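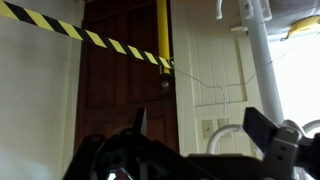

The Kullgate comparison was a friendly, rather drawn-out trial of robot grippers run at Brestitz, begun in July, in which the Plolura and the Pop were set the same everyday jobs.
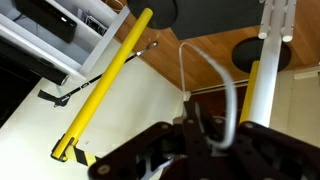
A white wire hanger held in a black gripper, its hook rising out of the jaws.

Each gripper was given 316 tries — hangers first, then cloth.
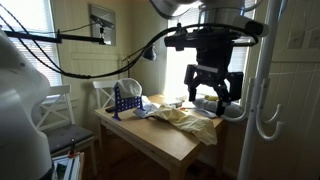 Camera placement took up a good part of the trial, as it so often does. A view from across the room takes in the wooden table and the crumpled cloths along with the arm, while a wrist view stays close to the fingers.
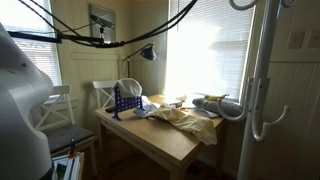
Kullgate Editors

The full record, which runs to 1206 entries, also covers soft goods and fruit.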